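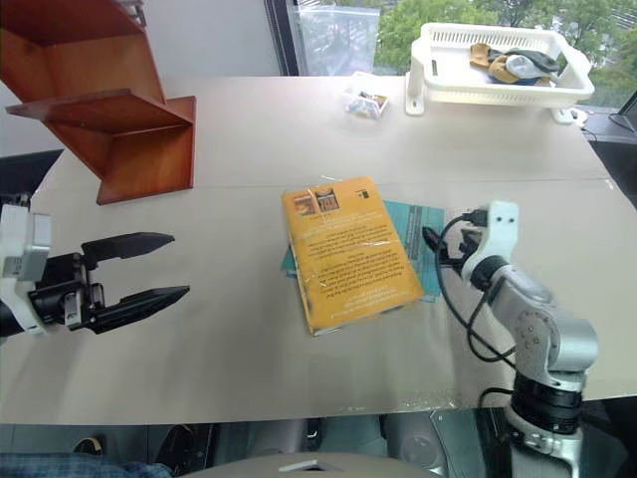 June 6, 2025 – Plider Press workroom notebook
2 min read

Second proof of the Grondness devotional is back from Zamani. Read it through against the manuscript, 145 pages. Scripture references are right except for 3 in the Ephesians chapter, where the verse numbers slipped when the text was reflowed. Marked in pencil.

Day 21 still runs over by two lines. Cut the second prayer prompt – the author said in March that we could.

Cover stock is too thin and curls at the corner. Asked Zamani for the next weight up and 5 more bound samples. No price yet.

Review copies: Rinon wants them before the final index is done. I would wait. Last time we sent them early, and two reviewers quoted a page we had already changed.

To do: fix the Ephesians references, check permission for the hymn on the back page, send the back cover text to Rinon.

© 2025 Plider Press | Contact | Back to top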